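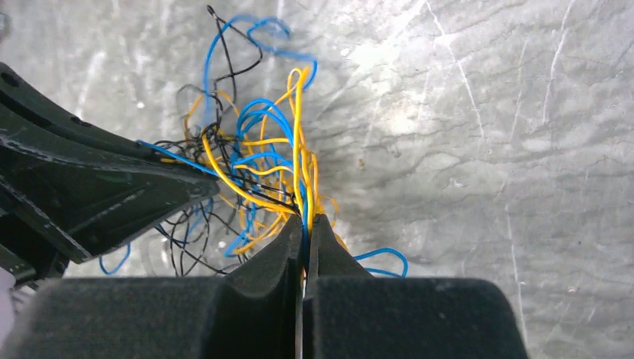
Spring report on the Tadik Street repair evenings
To: Estíbaliz Robles, Luria Fund
May 12, 2019

Hi Estíbaliz,

You asked for something short and readable this time, so I'm skipping the template and just telling you how it's been going. The receipts are in the separate envelope, and yes, I finally put them in order.

The big news is that we got the new room! We moved out of the church basement in February and into the back half of the old Trivow shoe store, and the difference is huge. People can see us from the sidewalk now. Half the folks who come in say they were just walking by and saw someone bent over a toaster. The rent is higher than I put in the original budget (70 dollars more a month), but the heat is included, so for the cold months it came out close to even. Summer will be different, and I'd like to talk with you about that before July.

Since the last report we've logged 155 items at the sign-in desk, and 94 of them went home working. Lamps are still the easiest thing we do, and we get a lot of them. Vacuum cleaners come next, mostly belts and hair. Coffee makers are a mixed bag — the drip kind we can usually save, the pod kind we mostly can't open without breaking the case. I said in the fall that I thought we'd do better with coffee makers once we had the right screwdriver bits. We bought the bits. We're a little better.

Sewing has grown a lot faster than I planned for. I had it down as one table, once a month, and by March we had people waiting in line with winter coats over their arms (zippers, zippers, zippers). So I moved the sewing table to every session and took some money out of the flyer line to buy a second machine, used, from the Intarasuk tailor shop when they upgraded. They also gave us a big tin of zipper pulls, which I can't tell you how happy that made everybody. I know I was supposed to ask before moving money between lines. It was 94 dollars and the machine would have been gone by the weekend, but I should have called, and next time I will.

Spending so far on this grant is 1,294 dollars. Most of it is rent and the workbench lamps, then thread, solder, fuses, plugs and the world's largest bag of vacuum belts. We haven't touched the teaching money yet. The plan was a beginner class on rewiring a lamp, and I kept putting it off because of the move. I've got it set for June now, two evenings, eight seats each, and the sign-up sheet for the first one is already full. I'd like to cover the cost of a lamp kit for each person so they have something to take home and plug in.

A few things haven't gone well. The teen evening was pretty much a flop. We had three kids the first time and one the second, and he was there because his grandmother was getting a skirt hemmed. He was great, by the way, and he comes to the regular sessions now. I think the hour was wrong, right in the middle of practice season for everything, so I'd rather fold teens into the regular evenings than keep a separate one going. If that's a problem under the agreement, let me know.

Parking is the other sore spot. The lot behind the store belongs to the dentist next door, and he's been nice about it, but two people have been left notes on their windshields. I put up a sign pointing to the street parking and it helped some. Carrying a microwave a block and a half is no fun for anybody over sixty, though, so I've asked him if we can have two spaces after his office closes. Waiting to hear.

What I need from you: an okay on the teen change, a quick call about summer rent, and the name of the person who does your group insurance, which you mentioned in the fall and I wrote down somewhere in the old basement. We're taking the first two weeks of August off. Come by before then if you can — bring the blender you told me about, and I'll put you at the top of the list.

Talk soon!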